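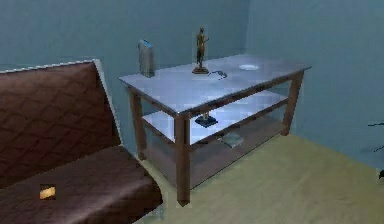
What the tidy-up robots changed at Eberhard
Yatziri Serrano
Work and Technology, summer project report
Handed in Tuesday, August 4, 2020

I picked this topic because my aunt cleaned vacation apartments for years and I grew up hearing about lost earrings, sticky remotes and guests who hide wet towels in closets. So when our teacher said "find a workplace where a machine has come in and go talk to the people," I knew right away I wanted somewhere with beds and sofas in it (sorry to everybody who did warehouses!).

The place I ended up with is Eberhard, a company that rents furnished apartments by the week. They have 194 units in two buildings, and since last year they have been using a tidying robot called the Faveck. It rolls in after checkout, before the cleaners, and its job is the small stuff. It goes to the couch, the side table, the shelves under the side table and so on, picks up whatever isn't on the apartment's list and puts it in a bin. Then a person comes in and does the actual cleaning. The software side is run by a smaller firm, Motdale, and they do most of their testing in simulated living rooms on a computer before anything goes out to the buildings.

I spent three days in July with both groups, two at Eberhard and one at Motdale. I wore a mask the whole time and so did everybody else, which made my voice recordings pretty terrible, so most of this comes from my notebook.

The simulated rooms

I'll start with Motdale because that was the part I understood least going in. I thought I would be watching robots. What I watched was Yaowalak Phuthong clicking through living rooms for most of a morning.

She used to be a floor supervisor at Eberhard. Now her title is room reviewer, and her work is to look at computer-made rooms and say what should happen to each thing in them. We did one together that had a brown couch with a kind of diamond pattern in the fabric and a side table in the corner. On the couch seat there was a little yellow-orange rectangle. I said trash, a sticky note. She said it could just as well be a sponge, and a sponge goes back to the kitchen, so she marked it "ask a person."

Then we did the table. The bronze statuette and the round white dish both got "stays," easy. In front of the statuette was a small dark curly thing, and we went back and forth on that one for ages. I thought glasses, folded up. She thought a short cable. If it's glasses it goes to lost and found with a label, and if it's a cable it depends on whether the apartment came with one! Another "ask a person." The flat gray thing on the bottom shelf we both took for a thin book or a folder, and she told me papers always get held back, no matter what, because of a guest who once lost a signed lease that way.

Her target is 180 rooms a week. She said the first month she hated it, sitting still all day, and she'd go home with her eyes hurting. She likes it better now, but she brought up the noise of the buildings more than once – people yelling down the hallway for pillowcases, the radio in the linen room. At Motdale she eats lunch at her desk.

I asked why they'd want a housekeeper for this and not a programmer. She laughed and said the programmers had been marking every statue as clutter.

The cleaners

At Eberhard I followed the morning crew, who start once the first Faveck has finished a floor. None of them wanted their names in a school report, which is fair.

The good part, according to almost all of them, is less bending. Reaching down to a low shelf or under a table all day is hard on your back, and the robot does a lot of that now. One woman said she had stopped taking painkillers at lunch. I believe her, and I think that should count for a lot in a report like this one.

The bad part is the pace. Eberhard figured that if the picking up is already done, each apartment should take less time, so everybody got 3 extra apartments on their daily sheet. But the robot leaves behind everything it isn't sure about, and it isn't sure about plenty. The crew calls these "maybes." A maybe means stopping, taking off your gloves, opening the tablet, answering what it is and where it goes, and putting the gloves back on. The sheet has no time for that. I timed myself doing one and it was awkward and slow, though to be fair I had never used the tablet before.

Something I hadn't thought about at all: tips. Guests who leave a few dollars on the side table used to be leaving it for whoever walked in first. For a while the Faveck was dropping that money in the bin with everything else, and the crew had to go through the bins to get it back. Money is on the hold list now. It took them weeks of complaining.

What the manager said

The building manager gave me twenty minutes. He told me no cleaner had been laid off because of the robots. When I asked the crew, they said that was true, but that people who quit hadn't been replaced. Both of those can be right, and I don't have the numbers to say more.

He also showed me the Teritum screen, the scheduling program that decides which apartment goes to whom. It used to be a whiteboard, and people traded apartments with each other if somebody's knee was bad or a kid had to be picked up. Teritum doesn't do trades. He said they've asked for it.

What I think

I came in expecting to write "robots take jobs," and my draft title said that. I'd now say the job got split up. The lifting and reaching went to a machine, the deciding went partly to an office across town, and the people in the apartments got what was left plus a faster clock. Some of them are physically better off, and I don't want to skip over that.

If I had more time I would go back for a weekend, when most of the checkouts happen, and time the maybes properly with a stopwatch. I'd also like to ask Yaowalak whether the crew could mark up rooms too, on paid time, because they knew exactly which objects cause trouble and were happy to tell me all of them.

Thank you to her for the long morning, and to my aunt for reading this twice and telling me I make a bed wrong.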